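4.2 Contract length and the asking price

It is often claimed that a player in the last year of a contract sells at a steep discount. Our data give this less support than its popularity would suggest. Of the 600 transfers in the Flalline archive, only 40 involved a player with under a year left whose club had also turned down an earlier bid. That is a thin base for a strong rule, and the earlier Korkudia study drew its rule from fewer cases still.

We also doubt the fee figures themselves. Clubs and agents both gain from leaking a number - rarely the same one - and the archive keeps whichever was printed first. Where the Ifans list gave a second figure, the two differed by up to 20 percent, enough to swallow most of the supposed discount.

The Cemorov model treats contract length as separate from age and minutes played. We see no good reason to accept this, as older players tend to be given shorter deals. 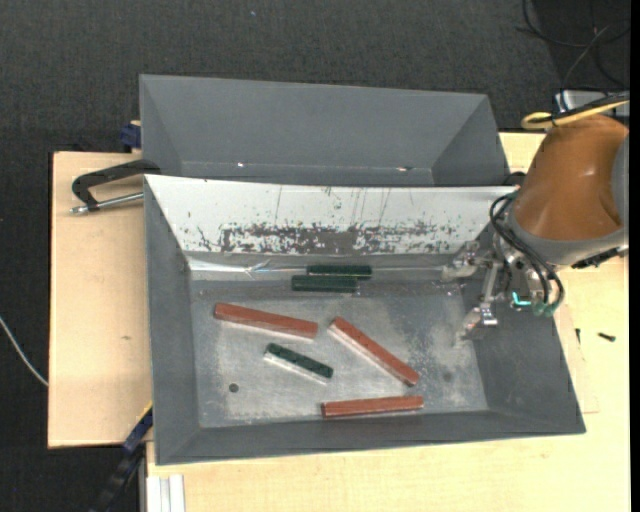 Figure 3. Red and green bars in the front bin, with the gripper lowered over its right end.

4.3 Loans with an option to buy

Loan deals raise a different problem. The option price is fixed months ahead, so it says little about what the player was worth in July. We leave them out of the main results.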